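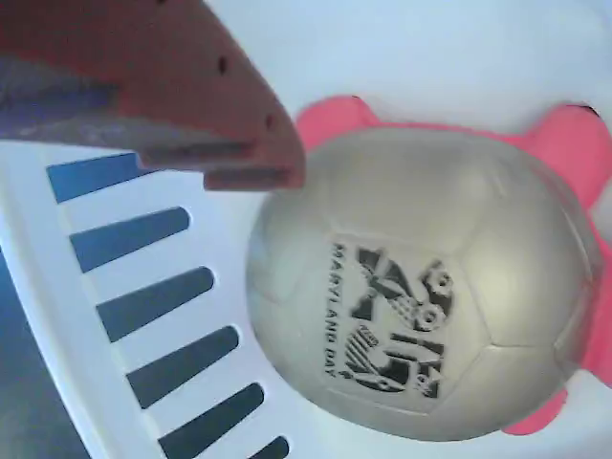
Jarnonora's gear swap is back, and it's getting bigger

If you have a kid in Jarnonora, you probably have a closet you don't open all the way. Mine has three sizes of shin guards in it, a scooter helmet, and a pair of cleats my son wore for exactly one April before his feet took off on him. So I was pretty happy to hear that the gear swap is coming back this Saturday, in the old Wokbridge building on the river side of town (the one with the green doors, next to the tire place).

The idea is simple enough. You bring in sports stuff and toys your family has outgrown, you get a paper ticket for each thing, and you trade the tickets for something that fits. No cash changes hands. If you show up with nothing at all you still get 2 tickets at the door, so please don't stay home over that.

Balls are what everybody wants, and last fall they were gone before I'd found a place to park. Soccer balls especially! This time they're being held back and put out in batches through the morning, so the families who come at ten get the same shot as the ones who line up at eight.

Mwanaisha Lyimo started the swap out of her own driveway when her twins were in second grade. I caught her on the phone while she was driving between two storage units, and she was in a great mood.

"We had 200 people come through last time and I think half of them were looking for the bathroom," she told me. "So we have signs now. Big ones."

She also has more room. Wokbridge, which used to run its packing line in the building, has let her have the whole ground floor instead of just the front half. Bikes and anything else with wheels go in the back, clothes and shoes go along the windows, and toys and balls go in the middle where little kids can get at them without being run over. I asked if there would be coffee. There will be coffee.

The bike part is what I'm most excited about. Kurian, the repair shop on Lower Street, is sending two mechanics to check brakes and chains for free, and they'll pump up anything that holds air while they're at it. Last year it was one guy with one pump and the line went out the door and past the tires – he was very nice about it, but he looked beat by noon.

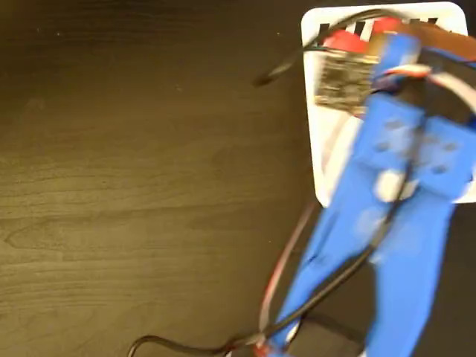
Eugénie Ferrand

I should say what they can't take, because I got this wrong myself. No car seats, no bike helmets that have been in a crash, and nothing with a motor. Baby clothes go to the church sale in the fall. Board games are fine if the pieces are all there, and Lyimo would love it if you checked before you came (I'm looking at my own family here, we are missing most of a Vetix set and I know it).

Wash things first if you can. It doesn't have to be perfect. A wipe-down on the plastic stuff and a trip through the laundry for the jerseys is plenty, and knock the mud off the cleats outside.

Drop-off is Friday after school until seven, or Saturday morning from seven thirty. Doors open at eight and the trading goes on until one. Whatever is left gets boxed up for the after-school program, which has been making do with one basketball and a lot of jump ropes. They need help with the boxing, too. Lyimo has around 15 people signed up for the morning and hardly anybody for the end of the day, so if you can stay an hour past closing, just find her and tell her. She'll be in the orange vest.

Parking is on the street or behind the tire place, whose owner says it's fine as long as his two bays stay clear. The number 9 bus stops at the corner.

I asked Lyimo how long she plans to keep doing this. She laughed and said her lease on the storage units could be renewed through 2039 if she wanted, and that her husband had gone a little pale when he read that page. For now she's thinking about one swap in spring and one in fall, with maybe a small winter one for skates and sleds if she can find somebody with a truck.

I'll be there early with the shin guards. If you see a pair of boys' cleats in a size five, dark blue, hang on to them for me until I get to your table.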